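An open day at the Womora homewares works
Filed under: Days out, Factories

I have been to enough factory open days to know how they go. There's a car park marshalled by someone in a vest two sizes too big, a video, a walk past some machinery behind a yellow line, and a shop. The Womora day at Tatside had all of that and charged for the parking, so I went in with my expectations set low and my thermos full.

The works is out past the Tatside roundabout, in a shed the colour of wet cement. A sign at the gate says the site covers 2448 square metres, which sounds a lot until you're in the queue and realise most of it is loading dock. The company makes tableware and kitchen bits for schools, aged care and camping shops: trays, cups, bowls, the sort of thing you've eaten soup from without ever turning it over to see who made it.

The video ran long. It used the word "journey" for the life of a soup bowl. It claimed 2373 separate items in the catalogue, but a good many of those must be the same item in a different colour, and when I asked our guide she said yes, each colour gets its own code. So a cup in six colours is six products. I'd have more respect for a smaller number.

On to the moulding hall, which was the best part and got the least time. You stand behind the line and watch the presses open and shut, and the smell is warm and a bit sweet, like a new shower curtain. We had ten minutes there. The kids in our group wanted another half an hour and so did I. What we got was the "colour story" room, where a wall of swatches was explained to us with a seriousness I can't reproduce. Apparently red makes people finish their meal. I asked whose research that was and was told it was "well known in the industry".

After that came the sample benches, and I'll admit I stayed longer than I meant to. They had put the ware out on plain tables so you could see it without packaging or a slogan beside it, and it did more for the place than the video had.

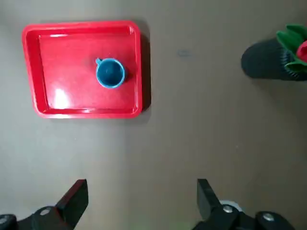 Page last changed: October 2018

Red tray, teal-blue cup, and the two colours look good together, I'll give them that. The tray has rounded corners and a proper raised rim, high enough to throw a shadow on the table. It's plastic and makes no effort to look like anything else. The floor of it is very shiny, though, and under the lights it throws back a pale patch of glare. In a dining room with overhead lighting I'd expect that to annoy people, and I'd bet on a gloss finish showing scratches sooner than a matt one would. The guide said customers prefer gloss. Customers in the brochure probably do.

The cup is small and its handle is short. I have ordinary-sized hands and I'd be holding that handle with one finger and some optimism. There's also a lot of red left over once a cup that size is sitting on it, which is fair enough, as a plate has to go somewhere. But the flat floor means nothing marks a spot for the cup. My mother's old aged-care trays had a shallow ring for it, and she never lost a cup of tea over the side. I put this on the feedback card.

The strength claim deserves a mention. A placard said the trays are tested through 1402 wash cycles. I asked what happened at the next one and got a laugh, but no answer. I also asked whether that was one tray or an average. Still waiting.

Lunch was a sausage in bread from the social club, well priced and better than it needed to be. Coffee was from an urn. Skip the coffee.

The shop takes up the end of the shed nearest the exit, naturally. Seconds were meant to be the drawcard, and the flyer in August had promised "factory prices", but I've seen the same bowls cheaper at the Trarkell market on a Sunday morning. The seconds bin had good stuff at the bottom if you were willing to dig, mostly odd lids. I came away with two bowls and no tray.

Practical notes. The last tour leaves well before closing and they don't announce it. Closed shoes are compulsory and they do check; a bloke ahead of us was sent back to his car in thongs. The route is flat and fine for prams except for the ramp into the moulding hall. The toilets are in the office block, on the far side of the car park. Tours were capped at 255 visitors for the day, so book if you're set on a particular time, and ask for a group that does the moulding hall last – the guides seem less inclined to hurry you along when no one's coming up behind.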